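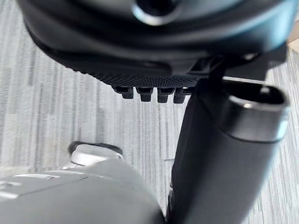

Getting the wrist camera and gripper ready on the Widlow arm

I do this every time the arm comes back from a long run, and the first time it took me most of an afternoon. Now it's closer to 20 minutes (with coffee). You'll need a soft lint-free cloth, the small hex key from the Stiltley kit, and a laptop on the same network as the controller.

Start with the power. Hit the stop, wait for the joint lights to go out, and then support the wrist with one hand before you release the brake — it drops faster than you'd think!

Wipe the camera window first, then the inside faces of both fingers. Carpet fuzz loves to pack in around the finger pivots when you work down near the floor, so pull it out with tweezers. Don't blow it out with canned air. I did that once and pushed the whole mess into the slide.

Next, snug the camera mount screws and power back up. Open Ellery, go to the gripper page and run the open/close routine. My fully open reading is 3,692 and I leave it alone if it comes back within 20 of that. If yours has wandered further, rerun homing with nothing between the fingers.

Last thing is focus. Put something dark with a fine texture in front of the camera, at the distance you normally grab from, and turn the ring until the dots look crisp. The gripper itself will stay blurry, and that's fine.

I write the cycle count on a strip of tape each time. Fingertip pads get swapped at 3,000.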